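3.2 Where people wash their hands at home

We had gone in expecting to talk mostly about kitchens, and it came as a pleasant surprise how often our hosts in Kernden wanted to tell us about the other basins in the house, the small ones by a back door or under the stairs that get used all day long. Of the 17 households we visited in January, seven kept a basin like this, and people spoke of it with real fondness (one couple had planned a whole extension with theirs in mind!). 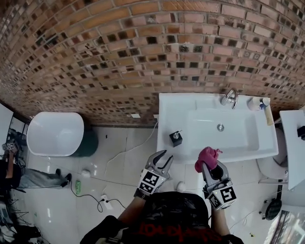 Figure 4. A washbasin set against a brick wall, with a soap dispenser on the front corner.

Habit seemed to matter a good deal more than plumbing. Families who had grown up washing before meals went on doing so wherever the nearest tap happened to be, and their children picked it up without much fuss. Hoekstra and Jacobs found much the same in their survey of 1,005 homes in Ritevham, although they asked only about soap and towels, and we would have loved to know more about the rooms themselves. We come back to towels, which caused some lively disagreement, in Section 3.3.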